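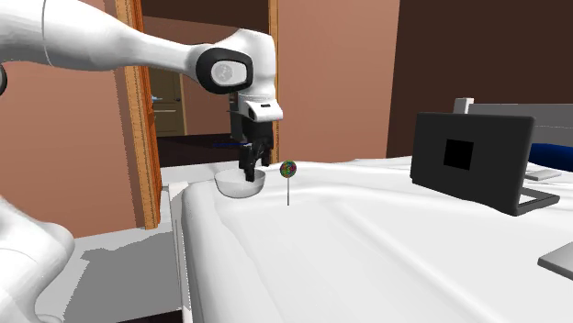
## Gripper comparison FAQ

**Which grippers were compared?**
The Tapia two-finger and the Ciltthorpe parallel jaw, on the same arm model.

**Is this all simulated?**
Yes. All 1,400 trials ran in the Jistimura bedroom set, with 100 held back for checking.

**What is the task?**
Pick up a small item from the bed and place it in the bowl. Each trial gets 3 attempts.

**Does the bedding matter?**
It does. Wrinkles change the contact height, so thin sticks are harder to grasp than they look.

**Can I use my own controller?**
Yes, if it runs through the Eren interface, version 21 or later.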